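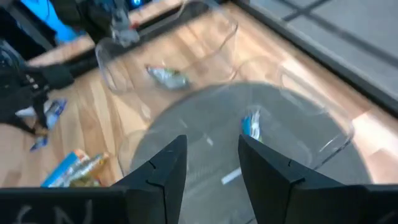 About Prydderch

Prydderch is a small equity research shop. We write about consumer stocks — packaged food, drinks, household goods, a bit of retail — for people who manage their own savings and want to read something longer than a headline.

Started by Gwion Ifans, who spent nine years on a sell-side desk and got tired of writing notes for other desks. Leonie Heitmann joined the October after that. She does the models. He does most of the typing, which explains the typos.

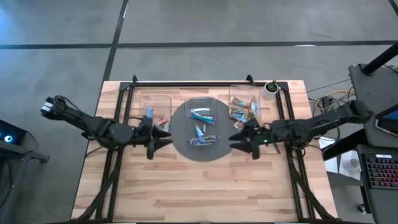 What we publish

One long note a week, usually 20 pages or less. Company accounts, margins, debt, who owns what, what management said last year vs. what they're saying now. Short updates when earnings land. No price targets under three years out, we don't beleive in them.

Also the Plokach List — our running table of mid-size consumer names that look cheap against their own history. 808 companies screened at last update, most of them get thrown out on debt alone. Names leave the list when the price catches up or when we got it wrong. Both get written up.

Who reads it

1,639 paying subscribers as of May 5, 2025. Mostly private investors, a few family offices, a couple of small funds. Readers write in and argue. Please keep doing that, Leonie answers most of the mail.

How we get paid

Subscriptions only. No ads, no fees from the companies we cover. Gwion and Leonie both own shares, and holdings are listed at the bottom of every note. Neither trades a stock for five days before or after we publish on it.

Nothing on this site is personal advice. We dont know your tax situation or when you need the money.

Back issues

Older notes are being moved over from the previous site. Foserport and Trurkodine coverage is up already, the rest is coming — email if you need one sooner.

We use cookies to keep you logged in and count visits. Accept | Manage settings

© Prydderch Research. All rights reserved. Contact | Terms | Back to top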